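Search the archive
Search All lists Advanced

Re: [homebrewers] sourdough starter gone sluggish, help?

Omar Nassar wrote:
> Hi all. Moved apartments in March and my rye starter has been half asleep
> ever since. Same flour, same jar, same schedule. Used to double in 5 hours
> on the counter, now I'm lucky if it gets halfway by bedtime. Smells sharp,
> bit like nail polish. The loaf I baked off it could hold a door open.
> Water here comes out of a big building tank, could that be it? Or do I
> bin it and start over? I've had this one since before my daughter was
> born so would rather not.
>
> Also does anyone still have the Pristau recipe, the dark one with
> caraway? My copy went in the move.

Omar, don't bin it!! Nail polish smell is just hungry. Mine did exactly this two winters ago and it came back fine, took me most of a week and a lot of rye.

First thing, how warm is the new kitchen? You don't say. Same schedule means nothing if the room is colder. My old place had the boiler behind the kitchen wall and I never once thought about temperature, then we moved and everything took twice as long. Stick a thermometer next to the jar overnight. If it's down in the low 60s there's your answer. Oven with just the light on works, but put a note on the oven door. I have cooked a starter. My sister has cooked two.

Water, maybe. Fill a jug the night before and leave it out, or get one bottle of cheap spring water and use it for a few feeds. If it perks up you know. My money's on the cold though.

What I'd do:

Take a spoonful of what you have, 15 grams is plenty. Throw the rest or make crackers. Feed it 100 g of whole rye and the same of water, warm to the finger. That sounds like way too much food for so little starter, it isnt. The sour stuff needs diluting. Leave it till it domes, even if that takes all day and into the next. Don't feed again before it's moved or you just keep thinning it out. That was my mistake, I panicked and fed it morning and night and there was nothing left in there to do the work.

Second feed same again. By the third or fourth it should be getting quicker each time. Once it's doubling on time go back to whatever you did before. 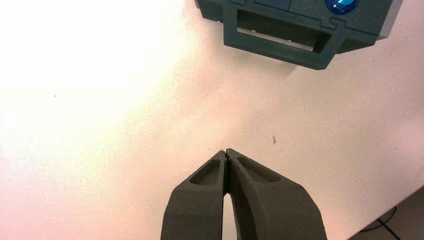
Flour. You say same flour, but same bag? I had a bag of Prosado whole rye that sat open over a summer and it was just tired, smelled of cardboard. New bag, different animal. If you can get the Nasrallah stoneground buy the small one, it doesn't keep but it's lively. The corner stores usually have it cheaper than the supermarket.

Pristau loaf. I have it somewhere, it was message 686 in the old archive before we switched over, and the search on here is hopeless for anything that far back. From memory untill I find the printout:

Night before, mix half the rye with water and a big spoon of starter, loose like porridge. Separate bowl, pour boiling water over a couple slices of stale dark bread and the caraway, cover, leave it. Morning, mash the soaker, mix everything with the rest of the flour, salt, spoon of molasses. No kneading, it's mud. Wet hands, into a greased tin, smooth the top. It's ready when you see pinholes. Hot oven to start and then turn it down, around an hour all told. Then do NOT cut it till the next day. I mean it, the middle is glue before that.

I think there was coffee in the soaker too? Or that was a different one. Somebody correct me.

Someone asked last month about the Dideo tins, yes mine are still going, the coating's gone in the corners but with enough butter who cares. Line the long one with paper, it sticks at one end.

Oh and Omar, when it's back dry some. Smear it thin on baking paper, let it go crisp, crumble it in a jar. Then next time you move it doesn't matter. I can mail you some of mine if yours really is dead, send me the new address off list.

Got to run, something's in the oven. Tell us the kitchen temp.

Last updated: March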